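Readers wanted: help me finish a book on Bronze Age trade in the Aegean

Hi all, Kojo Amoah here. Some of you know me from the Toltum reading group, and some of you have been getting my emails about Cypriot copper for longer than you probably wanted. I'm finally at the stage where I need other people's eyes on this thing, so this is a proper call for participants.
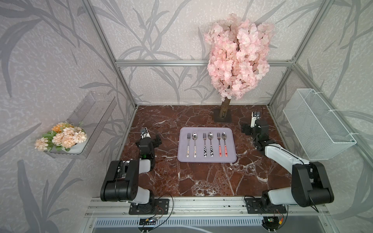
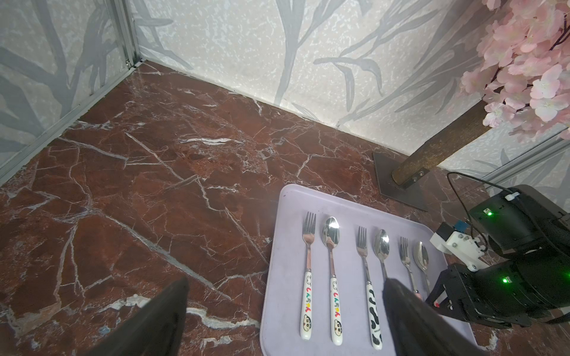
Cutlery on the lavender tray, and the cherry blossom.

The book is a collection of articles on how goods and people moved between Crete, Cyprus and the Anatolian coast in the second millennium BCE. It'll be published by Proletti, in their paperback series for general readers, and that last bit matters a lot. My editor's main note on the first draft was that I write as though everyone has already read the excavation reports. Fair enough! I've been living with this material for so long that I've lost track of what needs explaining and what doesn't.

So I'm after test readers. I'd like five small groups, each taking one section of the book:

Group one: copper oxhide ingots, and what the shipwrecks can and can't tell us
Group two: Minoan-style wall painting outside Crete (lots of arguing in this one, my favourite)
Group three: stirrup jars, oil, and the labelling of jars
Group four: Hittite letters and the Ahhiyawa question
Group five: harbours, anchors and sailing seasons

You'd get a printed copy of your section, up to 100 pages with the maps, and we'd meet in the evenings at the Husura rooms to talk it through. Meetings start at 7 pm and I'll have you out the door by nine. There are four of them per group, spread over October and November, and if you can only make three I'm not going to chase you. Groups one and three will meet downstairs, so let me know if you'd rather avoid steps and I'll put you in one of the others or swap the rooms over.

Who am I looking for? Mostly people with a general interest in the ancient world and no training in it. If you've been to a museum and stood in front of a case of pots wondering why there were so many of the same one, you're my reader. I do want a couple of people in each group who know the field a bit, so students and retired teachers are very welcome too. Linear B is not required (I've put an appendix in, and I'd love to know if it makes any sense). You'll need to be comfortable reading in English and happy to tell me when a paragraph is boring. Please scribble all over the margins, in whatever colour you like.

There's one paid spot as well. I need someone to look after the bibliography, which has crept past 400 entries and is in a shocking state. Half of it is in one citation style and half in another, and I'm fairly sure there's an article on loom weights in there twice under different years. It's casual work from home over six weeks, and the Acheampong Fund is covering the wages. You should have done this sort of thing before, and some German would be a big help, as a good chunk of the older ceramics literature is in it. A modern Greek reader would make me very happy indeed.

Test readers aren't paid, I'm sorry to say, but each of you gets $200 towards travel and your time away from the couch, plus a copy of the finished book with your name in the acknowledgements (tell me if you'd prefer to be left out, that's fine too).

To put your hand up, send me a short email through the contact page. Tell me which group you fancy, a second choice if you have one, and which evenings are hopeless for you. A few lines on what you like to read would be lovely, and it doesn't have to be history. For the bibliography job, please attach a CV and a page of references you've formatted yourself.

I'd like to have everyone sorted by the end of September so the printer has time to do the sections. If you write and don't hear back within a fortnight, do give me a nudge, my inbox is about as well organised as the bibliography.

Looking forward to meeting you!

Kojo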